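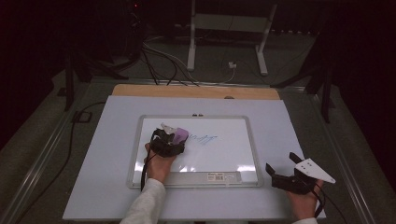
Submitted by the Murkon project group
Department of Mechanical Engineering, final report, equipment and budget section

1. Purpose of this section

Our project needed a bench where one person could do short household and office tasks with a pair of hand-held grippers, so that the motions could later be used to train an arm. The technical chapters cover the software. This section covers what we bought, what we borrowed, what we got wrong in the first plan, and what we would ask for if the bench runs another year.

2. Starting point

The department gave us a bench area in the Rornitberg lab and a fixed budget for parts. No arm was included. We had planned to ask for one right away, but the quotes took most of the first month and the cheapest was well past what we could spend. We decided to buy the hand-held grippers first and leave the arm for a second request in July. The operator holds one gripper in each hand and works at the table directly. The whiteboard task is a good example of the kind of work we wanted to cover. The left gripper works against the board surface and the right one stays free to hold or steady something.

3. What we bought

Grippers. We ordered one pair from Shemweta at $300 per gripper. They came assembled except for the mounting plates, which we attached ourselves. We compared them with a kit from Cillska at $258 per gripper. The kit was cheaper, but it needed printed parts and a separate controller, and our printer time was already booked for other groups. Looking back, the difference was small enough that we spent too long on it.

Spare fingers. $146 for a set. We left these out of the first plan and had to move money from the cable line to pay for them. Finger pads wear down quickly on hard surfaces. Anyone planning a similar bench should put spares in the first order.

Table frame and surface. The metal rails came from the lab's stock at no cost. We spent $176 on the boards, clips and small hardware. The work surface is built up in layers, with a light wooden board at the bottom, a large white panel on it, and the task object on top. We chose layers so the top could be changed between tasks without taking the frame apart.

Task objects. The whiteboard, markers and other small items came out of the department supply cabinet. We did not set a budget line for these and should have. Markers in particular get used up, and the supply cabinet is shared.

4. What we borrowed

Tripods and stands were signed out from the media room for the full term. That worked, but they were due back during finals week and we had to renew twice. If the bench becomes permanent, stands should be bought.

5. Problems with the plan

Cables were the weakest part of our planning. Each gripper has its own cable running back along the wrist, and the stands and other equipment add more. We budgeted by counting devices and did not measure any distances. Some cables ended up too long and lie across the floor, and two were too short and had to be ordered again. A sketch of the room with measured cable paths would have taken an hour. We also did not include floor covers or cable ties, and we recommend both.

Lighting was not in the plan at all. Glossy surfaces such as a whiteboard reflect the lamps and leave bright patches, and writing can be hard to make out there. We tried moving the lamps by hand and got uneven results. A pair of diffused lights should be priced for the next round.

Lead time was the third problem. The grippers arrived three weeks after the order, and we had scheduled the first sessions for week two. We used the gap to finish the table, but the schedule never fully recovered.

6. Request for next year

In order of need: a second pair of grippers so that a failed unit does not stop work, two sets of spare fingers, diffused lights, our own stands, and a small line for markers and other consumables. The arm is last on the list. We still want it — but the bench is useful without one, and the items above cost much less.

We also ask that one shelf in the Rornitberg lab be assigned to the bench. At present the spare parts are kept in a box under another group's desk.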